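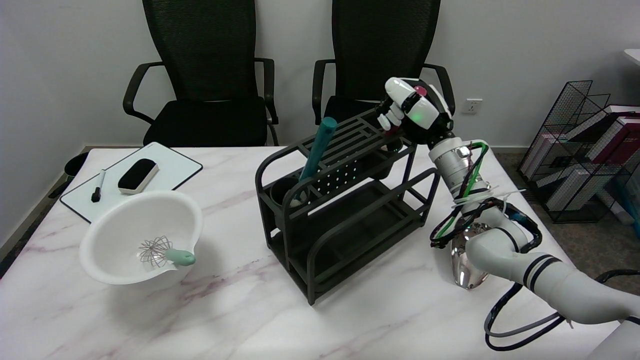
# Chapter 7: Reading the Used-Vehicle Market

Chapter 6 dealt with the price of a new vehicle, which is set by the manufacturer and adjusted by the dealer. Used vehicles are harder to price. No two are alike once they have been driven, and the person selling a car nearly always knows more about it than the person buying it.

This chapter follows one dealership through a single month of trading. Treltlow is a mid-sized used-car lot on a state highway, with its own service bays and a small body shop. In August it had 225 vehicles in stock, most of them sedans and compact SUVs between three and eight years old. Its buyer, Nilton Correa, goes to auction every Friday and has to decide in a few minutes what each car will bring on the lot.

## 7.1 Three prices for one car

A used car has a trade-in price, a wholesale price, and a retail price. The trade-in price is what a dealer allows a customer against another purchase. The wholesale price is what dealers pay each other, usually at auction. The retail price is what the next owner pays.

The gap between wholesale and retail is called the **gross spread**. It isn't profit. Out of it the dealer pays for transport, inspection, repairs, cleaning, advertising, and the interest on the money borrowed to buy the car.

Consider a hatchback that Correa bought at auction in August. Transport to the lot cost $299. The service bay replaced the front brake pads and two tires, for $691. Before anyone had washed the car or taken a photo for the website, Treltlow had added $990 to its cost.

## 7.2 Days in stock

The longer a car sits, the more it costs to keep. Dealers call this **aging**. Loan interest builds up daily, batteries run down, and the car itself loses value as newer models reach the market.

Mélanie Sandhu, the sales manager, reviews the oldest stock first each week. A car that has had few inquiries gets a lower price. If that fails, it goes back to auction, often at a loss. Students are sometimes surprised that a dealer would accept this, but the space and the borrowed money can then be used for a car that sells faster.

## Key terms

- **Gross spread:** retail price minus wholesale price
- **Reconditioning:** repairs and cleaning done before a car is offered for sale
- **Aging:** the time a vehicle has spent in stock, and the cost that goes with it

Section 7.3 takes up reconditioning in more detail, beginning with the inspection sheet Treltlow fills out for every car that comes off the truck.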